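We use cookies to remember your preferences. Accept all / Manage

We finally wrote down the rules for hand-held gripper work. Until April they lived in Dario Tedesco's head, and Dario Tedesco went on vacation. Thread.

Rule one: start open. Every take begins with the fingers apart and nothing between them. You would think this is obvious. We had 138 takes in the Ondel batch, and 57 of them began with somebody already holding the thing they were supposed to pick up. Technically a very fast grasp.

Rule two: end open too. Put it down, let go, back away, then stop recording. People like to stop at the moment of triumph. I understand the urge. A policy trained on it learns to clutch a sponge until the end of time.

Rule three: one hand does the task. If your other hand comes in to steady the cup, the take is out. The robot does not have an other hand. It has asked for one, in the sense that it drops cups.

Rule four: move at the speed you would want a stranger to move in your kitchen. Some of you are very quick. It's impressive. The arm that has to copy you tops out well below "trying to catch a bus."

Rule five is the one that started the fight, so it gets two posts. Look at the fingers before every session. Grit, tape glue, mystery fuzz. If it's on the gripping face, clean it off. If it's on the top, write it down and carry on.

The fight was over "carry on." The Filalell people we share a bench with wanted both fingers spotless, always, like surgery. Our side pointed out that a finger gets scuffed by lunchtime and nobody wants to run a lab where the main activity is wiping. We settled on the gripping face. It took 12 emails.

Rule six: clear what you can, and leave what belongs. Cloth at the side of the table is fine. Your phone is a no, and so is your lunch. If you are not sure which one something is, ask before you record and spare us the archaeology.

Someone asked why cloth is fine. Homes have cloth in them. I have been to several.

Rule seven: watch your own shadow. Pale surfaces show it worst. You don't have to get rid of it (we tried, the lamps made the room unlivable) but don't let every take in a batch have the same one. Turn the table a little. Stand on the other side. Pretend you are a different person with a different window.

Rule eight: a bad take gets a label. It does not get deleted. "Dropped it," "wrong object," "sneezed" are all acceptable. Deleting your failures makes you look great and makes the batch useless. Aravena learned this for us at some length, and I thank them again.

That is the whole list, eight rules on a single page. The first draft had a section called "Philosophy of Contact." It has been retired with honors.

Things we argued about and left out:
– gloves (allowed, who cares)
– left-handed operators (also allowed, astonishingly this came up)
– music (see me privately)

How we check: a second person opens a handful of takes from each session before anyone goes home. They look at the start, the end and the label. Nothing clever. Most of what we catch is rule two, and most of that is me.

Yes, me. I wrote the rule about ending open and then handed in an afternoon of takes that all end mid-squeeze. The reviewer's note just said "author?"

A few of you asked if this is a standard. It is a page taped inside a cabinet door. If it survives the summer we'll call it version two and give it a cover sheet, and then I suppose it's a standard.

Borrow whatever you want from it. If you fix rule six, send it back – I've rewritten that one so often I no longer know what a table is.

Last one, on rules one and five. Open gap, nothing held, pale residue along the top of the right finger. Log it and carry on.

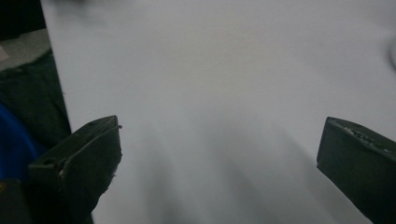

Mikkel Hviid
Prosby, bench side

Replies are open. Filalell, I can see you typing.

Last updated: April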